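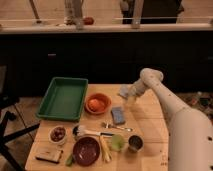 Why does a planner need a time limit if it always finds a path in the end? Because "in the end" can be far too long for the arm to sit still, and a path planned against an old view of the table may no longer be safe to run.

19 Feb 2023. Posting some notes on the planning and perception stack at Notano. We rewrote a good part of it over the winter and I want the reasons written down somewhere other than commit messages.

The old setup was one process. Camera came in, objects came out, planner ran, arm moved. Easy to read, painful to debug. If segmentation stalled, the controller stalled with it and the log only said "timeout."

Now it is four processes: perception, world model, planner, controller. They talk over a small message layer we call Joo. Each message carries the time of the camera reading it came from. The time it was sent is a separate field.

Those two times used to be one field. We lost most of September to that. The planner thought it had fresh data when the data was just freshly sent.

Current rule: if the reading behind a plan is more than 800 ms old when the controller receives the plan, the controller refuses it and asks for a new one. It does not try to patch it.

The planner itself is nothing special. Sampling-based, warm started from a library of old paths, then a smoothing pass. The library has 1,177 paths in it right now. It was bigger. Pruning near-duplicates made lookup faster and I have not seen a drop in success.

Planner budget is 40 ms for the warm start. If no stored path survives the collision check, we fall through to a full search with a longer limit. If that fails too, the task layer picks a different object and comes back later.

Picking a different object fixed more runs than any planner tuning did. A cluttered table usually has something on it that is easy to reach. Move that first and the hard one is often less hard.

Perception notes. Bowls and sponges are fine. Thin shiny things are still bad. Cutlery gives us depth holes right where the highlight is, and the mask comes back in two pieces. We merge pieces if they line up along the same axis and sit at the same height off the table.

The merge step has its own failure. Put a long handle next to a fork, nearly parallel, and it will sometimes call them one object. Open issue. If you have a clean fix, I would like to read it.

The other one is food inside a bowl. Is a bowl of grapes one object or many? For grasping it depends on the task, so the world model keeps both: a parent for the bowl and children for the contents. Move the parent and the children follow. Pick a child and the parent stays put.

Before that change, the planner treated the contents as obstacles while it was carrying the bowl. It would report that the arm was in collision with the thing it was holding. Technically correct, no use to anyone.

Tooling. We have a replay viewer called Bastimance. It takes a log and steps all four processes in lockstep, so you can stop on the exact message where things went wrong. If you only build one tool for a project like this, build the replay one.

Two warnings on replay. Log the random seeds. Log the config as loaded, with overrides applied, and do not trust the file on disk to match. We skipped the second one and spent 11 days chasing a bug that was a stale gripper offset.

Drostside is the next site to get this stack. Their controller runs on different hardware, so the part I expect to break is the clock sync between machines. The age check above means nothing if the clocks disagree.

Still on the list: the merge bug, better handling when the arm blocks the camera's view of its own target, and a limit on how often the task layer can swap objects. Right now it can bounce between two of them for quite a while. I will post again when the swap limit is in.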